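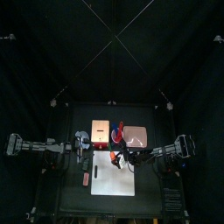

A dark work surface enclosed by black fabric, with two thin cables crossed overhead.

Eltbridge Adopts New Rules for Leasing City-Owned Workspace

January 11, 2018

The City of Eltbridge has adopted a revised leasing policy for the workspace it owns in the Ruddock district, replacing rules that had governed the buildings since they were bought from the former Bendby paper company. The policy takes effect in May and applies to all new leases and to existing leases as they come up for renewal.

Under the revised policy, tenants will be offered a standard term of two years. The earlier rules allowed only month-to-month occupancy, a practice that many small firms said made it difficult to borrow money, buy equipment or hire staff. Month-to-month agreements will remain available to applicants who request them in writing.

"Businesses in Ruddock asked for leases they could take to a bank," said Edith Villanueva, director of the city's Office of Property and Leasing. "The new term gives them that, and it gives the city a clearer picture of its income from one budget to the next."

The policy covers the two main Ruddock buildings and the annex on Nurnunell Street. The annex contains 4,000 square feet of ground-floor space that was previously used to store street signs and road salt. It will be divided into nine units, each with separate electrical metering and direct access to the loading area. Work on the division of the annex was approved in the current capital budget.

Rents will continue to be set by floor area. The Office of Property and Leasing will publish the rate each year, and the same rate will apply to every tenant in the same building. Individual discounts, which had been granted by letter under the earlier rules, will be honored until the end of the agreements in which they appear and will not be renewed.

The policy also sets out for the first time who is responsible for repairs. The city will maintain roofs, outer walls, shared hallways, restrooms and the main electrical and water lines. Tenants will be responsible for the inside of their units, including lighting fixtures, floor coverings and any partitions they install. Tenants who wish to attach anything to a ceiling or to a load-bearing wall must obtain written permission before starting work. A form for this purpose will be available from the leasing office, and the city has committed to answering each request within six business days.

Several changes were made to the draft after it was released for public comment last year. A proposed ban on overnight use of the buildings was removed. In its place, tenants who plan to work outside regular hours must register with building management and keep an emergency contact on file. A proposed limit on subleasing was kept, but was revised to allow two tenants to share a unit when both are named on the lease.

Comments received by the city also raised concerns about noise, parking and the condition of the freight elevator in the larger Ruddock building. The policy establishes quiet hours for the units that face homes on Bendby Road. Parking is not addressed and will be considered separately as part of the district street plan. Replacement of the freight elevator is scheduled to go out to bid after the spring inspection.

Current tenants do not need to take any action at this time. Each will receive a notice by mail stating the end date of the present agreement, the rent that would apply under the new policy and the steps for renewal. Tenants who choose not to renew must give the city 30 days' notice and return all keys and access cards to the leasing office.

Applications for units in the Nurnunell Street annex will be accepted when the division work has been inspected. Applicants must hold a valid Eltbridge business license and carry liability insurance. Units will be assigned in the order in which complete applications are received.

Copies of the revised policy are available at the Office of Property and Leasing on the first floor of City Hall and at the Ruddock branch library. Questions about existing agreements should be directed to the leasing office during regular business hours.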